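Hurnallow dinner set, two of us, eight months in

Posted Monday, July 25, 2022

I bought the blue and white Hurnallow set last November after our old plates had chipped themselves into early retirement, and I've been meaning to write this up ever since. It was $354 from Ambrosio, which made me gulp a bit (my mum still thinks I'm mad), but I'd had my eye on it for ages!

The pattern is what sold me. Blue flowers and vines all the way round, a plain ring, then a round medallion in the middle with more blossoms and one tiny red flower down the side. I love that little red flower. The thin brown rim is a nice touch too, it stops the whole thing looking washed out on our white marble-look table.

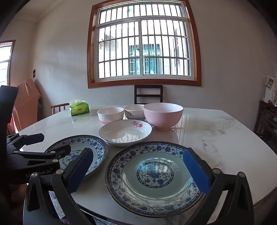 Anyway, the glaze is properly glossy and curry sauce slides straight off, no scrubbing. They've been through the dishwasher most nights and I can't see any fading in the blue so far. Cutlery marks, yes, a couple of faint grey ones on the plate I always grab first, but a bit of bicarb shifted those.

Grumbles? They're heavier than the Ekov ones we had before, and they get hot in the microwave, so keep a tea towel handy. Delivery to Tollamcombe took 22 days as well, with no tracking after the first week.

I'd still buy them again, and I'm saving up for the matching serving platter. Four and a half stars from me.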